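How to sort the odds and ends box (and keep it sorted)

Every home has one. Ours lived on the windowsill end of the table and swallowed everything from tape measures to chargers, and I put off dealing with it for most of the winter. Then one Wednesday evening I gave it a proper go, and I enjoyed it so much that I did the hall drawer straight after!

What you need
An open cardboard box, the one your things are already in if it's sound
A cloth for the table
A few small bags or envelopes
A pen and some sticky labels
A cup of tea

Step 1: Clear the surface first
Move anything that lives on the table for good, then spread your cloth. A plain colour is best, as small things show up so much better against it. Leave the box where you can reach it without getting up.

Step 2: Take things out by kind
Tipping the whole lot out is tempting, but I'd go gently. Lift out the big awkward shapes first (massagers, bottles, anything with a handle) and the little bits underneath are suddenly easy to get at. Cables come next. Hold the plug end and ease each one free, and if it snags, put it down and free the thing it's caught on.
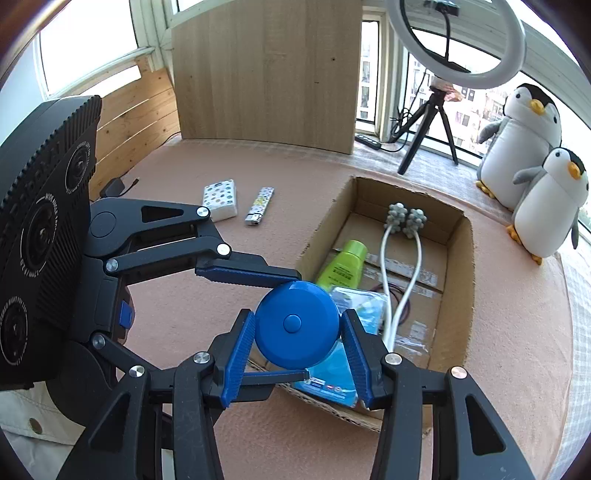

Tape measures deserve a home of their own, by the way. I must have hunted for mine every time I hung a picture. It now goes in the front corner of the box, always, and I can put my hand on it in seconds.

Step 3: Make your groups
Mine were:
Measuring and fixing
Power and cables
Bottles and tubes
Pocket things, such as tissues
Lighters and matches, kept well away from children and from anything warm

Yours will be different and that's half the fun. A friend of mine, Liesl, has a whole group for hair clips. If something fits two groups, put it where you'd look for it first when you're in a hurry.

Step 4: Match every charger
Pair each adapter with its cable and the thing it charges, then write the name on a label and fold it round the cord near the plug. Anything you can't match goes in an envelope marked with the month. I wrote February on mine. If the envelope is still sealed when summer comes, take the contents to the electrical recycling.

Step 5: Check the bottles
Read the small print on each one for a use-by date or the little open-jar symbol. Wipe the caps, tighten them and stand the bottles upright if your box is deep enough. Two half-used tubes of the same thing can sit together with an elastic band round them, so you finish one before starting the other. 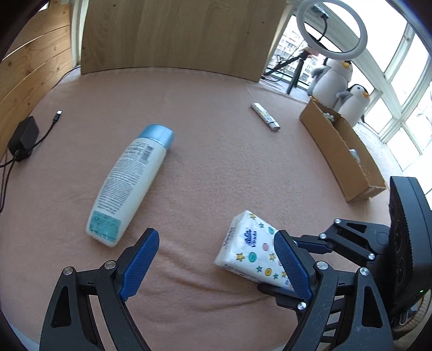 Priya Pennington wrote in to say that she keeps her tissues out of the box altogether, one packet in each coat pocket and a spare by the door, and that she hasn't run out on the bus since. I've tried it and I'm a convert – thank you, Priya!

Step 6: Put it all back
Heavy things at the bottom, flat things down the sides, small bags on top. Coil the cables loosely and never wrap them tightly round the adapter, as that strains the wire where it joins. Leave a bit of space as well. A box packed to the brim is a nuisance by the weekend.

Keeping it going
Sixteen minutes once a month does it for me, with the radio on. I go through the top layer, put back whatever has wandered and throw out the empty packets. Next month I'm starting on the kitchen drawer, so if you've got a clever way of storing batteries, do leave it in the comments.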